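Skosov Releases Version 2 of Plurkham, Its Two-Arm Planning Software for Contact Tasks

July release adds joint planning for holding and inserting, a new contact monitor and an offline replay tool

Skosov today released version 2 of Plurkham, a motion planning and control package for tabletop cells with two robot arms. The release is aimed at integrators and test labs whose tasks need one arm to steady a part while the other makes a connection.

Earlier versions planned each arm separately and resolved conflicts afterward. Version 2 treats both arms as a single planning problem. The user marks one arm as the holding arm, sets a limit on how far the held part may shift, and the planner searches only for paths that respect that limit.

"Most failed insertions in our logs were traced to the part moving, and the planner had no way to express that," said Ok-hee Woo, lead engineer for planning at Skosov. "The hold is now a constraint like any other."

The contact monitor runs at 300 Hz and compares measured joint torque with the value predicted for the current step. When the two diverge, the inserting arm stops, backs off along its approach line and requests a new pose estimate from the perception module. Thresholds are set per task in a plain text file.

Perception has also changed. Socket and connector poses are now estimated from wrist and overhead views in one pass, and cables are tracked as separate objects so that the planner can route around them. Cable tracking is off by default.

The replay tool loads a recorded run and steps through planner decisions, torque traces and pose estimates on a shared timeline. It does not require a connection to the cell.

Casado, a test lab for household electrical goods, ran a preview build on 112 task files. "We moved 20 of them over by hand and converted the rest with the script," said Gijs Maes, automation manager at Casado. 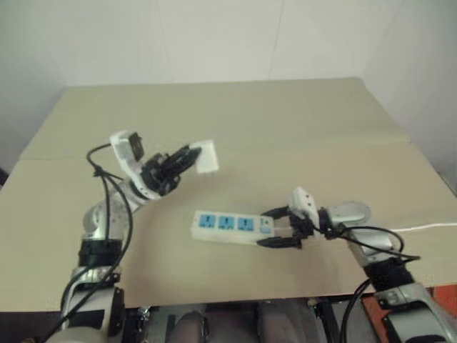
Plug insertion task: the left arm holds a white adapter above the table while the right gripper holds the end of a power strip.

Plurkham 2 is available now to license holders. Task files from version 1 must be converted before use.

Press contact: Souad Tahiri, Skosov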